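Home | News | Projects | Buying Guides | Archive

Handheld grippers: what we are ordering for August

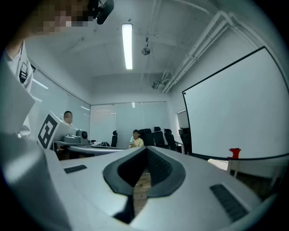
Hand-held gripper in the Brallgate meeting room, with the tabletop equipment behind it.

The equipment plan for the second half of the year is nearly settled. Brallgate will buy 6 handheld grippers now and put off the second arm until the Tautahi money is confirmed. The arm quote from Numelgate is good through August, so we have a little room to wait.

Most of the argument was over spares. Fingertips wear out first, and the supplier sells them only in packs of 15. We budgeted for one pack per site. Printed markers cost almost nothing, but the mounts do not, and last year we left them out of the plan entirely.

Other lines in the request:

Storage drives, two per site
Chargers and a locking cabinet
Shipping to Protuvska, quoted separately
A 15 percent reserve for repairs

Delivery on the grippers is 14 weeks — longer than we were told in the spring. Sites that need one sooner should ask to borrow from Brallgate. Put the dates in the shared calendar and return the unit with its charger.

Change requests go in by noon on the last working day of the month. Anything after that moves to the next round.

Filed under: Equipment & Budgets

Comments (3)

deskside_ops: Does the reserve cover batteries or only repairs?

marlow7: Repairs only, going by the sheet. Batteries are under chargers.

tk_lab: 14 weeks puts us past our start date. We will need a loaner.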